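Jaidee
August 13, 2021

OK, a thread about learning to whistle as an adult, because I have been at it since January and I am having the best time (1/8)

I mean proper whistling. Tunes! For most of my life all I could get out was a sort of airy hiss, like a bike tire going down. My sister could do it at four. I had decided it was one of those things you're born with, like rolling your tongue.

Then I started leaving home early and walking the long way through Stastudville before work, and with 20 minutes of empty sidewalk every morning I thought, well, why not try. First two weeks: hiss. Third week, outside the bakery, one clear note. I stopped dead. A dog looked at me.

What helped me most was going quieter. I'd been blowing like I had birthday candles to put out. You need hardly any air. Wet your lips, say "oo," rest the tip of your tongue behind your bottom teeth and let the breath just sort of fall out. Then move the tongue a tiny bit forward and the note goes up – that's the whole instrument right there.

Start with a tune that moves by small steps. "Ode to Joy" is perfect, it hardly jumps anywhere. I tried "Over the Rainbow" first and that opening leap nearly finished me off. (I can do it now. Most days. Not before coffee.)

Rooms matter so much more than I expected! Carpet and curtains swallow everything. Stairwells are heaven. Bare walls and hard surfaces give you a bit of ring on the top notes and you sound about twice as good as you are.

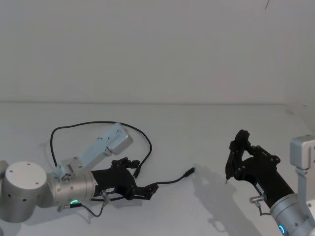 Régis Millet replied that stairwells are cheating and I should practice in a closet full of coats, so every weak note shows. Régis, I tried it last night and you're right and it was awful. Doing it again tomorrow.

Next up is vibrato. I can get a wobble by pulsing the air from my stomach, but it comes out more like a goat. If you've cracked this, please tell me how, I will take any advice at all. Also still hunting for good slow waltzes to learn – I've got 2 so far and my neighbors deserve a third.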